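Sorting Small Items With Open Baskets

The Holroyd Home Resource Office recommends shallow plastic baskets for small articles that collect on worktables, counters and desks. They are light, they may be washed at the sink, and their contents can be seen without lifting a lid.

Assign one color to each category before sorting begins. Three colors are sufficient for most households. Where a category fills more than one basket, use a second basket of the same color and avoid introducing a fourth.

Perforated baskets are suited to sponges, brushes and other articles that must dry between uses. Very small articles, such as pins and picture hooks, will pass through the openings. Line the basket with a sheet of felt or heavy paper, cut 5 millimeters short on each side. The Feltik liner may be trimmed with household scissors.

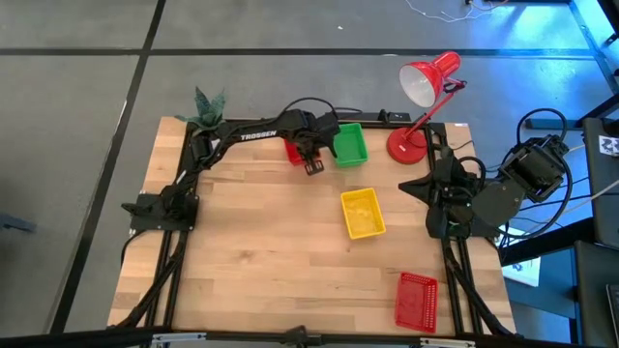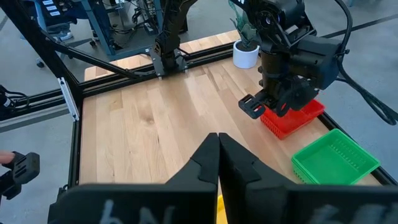

Red and green baskets on a butcher-block tabletop.

Clear the work surface fully before setting out the baskets. Wipe it with a damp cloth and dry it at once, following the grain. Wood surfaces should be oiled every 4 months, and no basket should be returned to the surface until the oil has been absorbed overnight.

Do not fill a basket above its rim. Baskets intended for an upper shelf should hold no more than 300 grams, particularly in homes with children.

Wash plastic baskets in warm water with a mild soap. A soft toothbrush will clear the openings. Strong sunlight fades red and yellow plastic, and baskets kept on a windowsill should be moved during the summer months.

Labels are optional. If they are used, attach them to the short side, facing outward. Residents of Narnberg may collect printed labels at the front desk through the end of February. Matach adhesive strips leave a residue on textured plastic and should be applied to smooth surfaces only.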